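Brultell Choir Tablet User Guide
Section 4: Building Your First Concert Program
Updated 5/4/25

You have your tablet paired and your scores loaded, so now comes the fun part! In this section you'll put together a full running order for the choir, the soloists and the orchestra, and send it to every music stand in the hall.

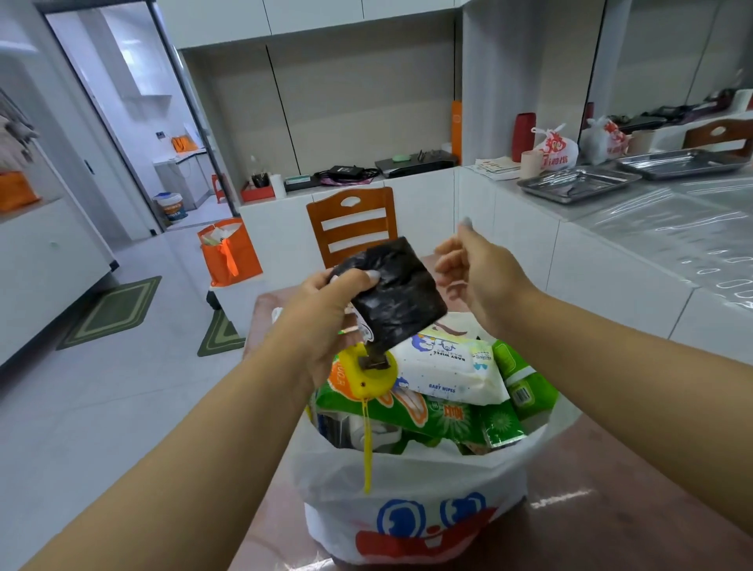
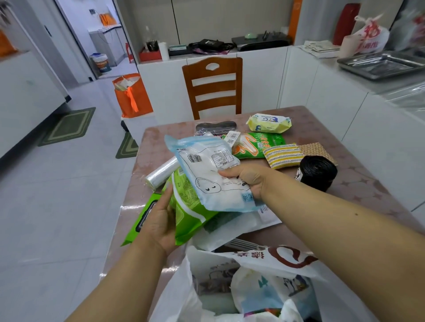 Before you begin

Charge every tablet to full. Check that the conductor's tablet shows the Grisent hub name in the top corner. If it shows "No hub," go back to Section 3 and pair it again.

Your library can hold up to 1000 scores, and a single program can run to 200 pages. A Requiem with a short opener fits with plenty of room to spare.

Create the program

1. On the conductor's tablet, tap Programs, then New.

2. Type a name. Keep it short — singers see only the first line on their screens.

3. Tap Add Work and pick your first score. Repeat for each work in concert order.

4. To move a work, press and hold its title, then drag it up or down.

5. Tap Add Break wherever you want an intermission. The stands dim on their own during a break and wake up when you tap Resume.

Note: If you are singing only some movements, tap the arrow beside the work and clear the ones you don't need. The full score stays in your library.

Assign the parts

6. Tap Parts. You'll see one row for each tablet the hub has found.

7. Choose a part for each row: soprano, alto, tenor, bass, solo or an instrument. Divided sections can be split again, so first and second altos each get their own markings (our altos love this one).

8. For a soloist, turn on Cue Lines. The last four bars before each entrance then appear in gray at the top of the page.

Caution: Changing a part after markings have been made will hide those markings. They come back when you switch the tablet to its old part, but please don't try this five minutes before the downbeat!

Send it to the stands

9. Tap Send to All. A green check appears beside each tablet as it receives the program.

10. If a row stays gray, move that tablet closer to the hub and tap Retry.

11. Turn a page on the conductor's tablet and watch the stands follow. It's a lovely moment the first time you see a whole choir turn together.

Note: Error 2091 means a tablet is running older software. Open Settings, tap Update, and send the program again once it restarts.

Next: Section 5, Rehearsal Marks and Shared Notes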